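Bastarcombe Shared Studio: Minutes of the Desk and Table Users' Meeting

Held July 17, 2026, in the front room, starting at 10 in the morning

Present: nine members, plus two prospective members who were very welcome. Apologies from three others.

1. Minutes of the May meeting

Agreed as correct, with one change: the lamp by the window is to be replaced, not repaired. The new one has already been ordered and will be lovely when it comes.

2. The tables

Everyone was delighted with the light wood tables. They have made the front room feel twice the size, and several members said they now choose to work there over the back room, even on dull days. The angled ends let two people sit close without bumping elbows, and the curved side is a real treat to lean on for long drawing sessions.

The meeting then turned to rings and marks. Two tables have had pale circles on them this spring. Both came up beautifully with a soft cloth and a little oil, but we would all like to stop it happening again. It was agreed that anything you drink from goes on a coaster, cold water bottles included. The dark red round ones have been a great success and we want more of them.

Action: buy another set of coasters from Burnen, up to £78 from the table fund.
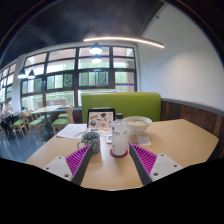 A member asked whether the rule should cover mugs as well as bottles, and the meeting thought yes, certainly, as tea does more harm to wood than water ever did. There was a cheerful side discussion on whether a folded sheet of paper counts as a coaster. It does not.

3. Mugs and bottles

The patterned mugs from the Tóth pottery sale are much loved and get used every single day! They do need washing by hand. Please don't leave them in the sink overnight, and please bring them back to the shelf when you go home.

Bottles should have their lids screwed on whenever there is a laptop or tablet on the same table. We had one spill in May. Nothing was harmed apart from a pile of sketches, and their owner has been very good about it.

It was suggested that members put a name on their bottles, as so many look alike. Agreed. A bit of tape will do.

4. Stickers

The sticker swap was the happiest evening we have had in ages, with 109 sheets changing hands and people staying on well past closing. Members are warmly encouraged to decorate their own cases, covers and lids. Stickers are not to go on the tables, the chairs or the window frames.

Next swap to be held in the autumn. One of the prospective members offered to bring a box of old fruit labels, which was met with great excitement.

5. Papers

Loose sheets to be cleared from the table ends at closing time. Anything left goes into the tray by the door and is kept for a month. The lined paper in the cupboard is for everyone, so do help yourselves.

6. Money

The table fund stands at £968 before the coasters. The Vinusix booking page fee is paid up to the end of the year.

7. Any other business

A request for a second kettle was received with applause. Prices to be brought to the next meeting.

The meeting closed at noon and most of us stayed for cake.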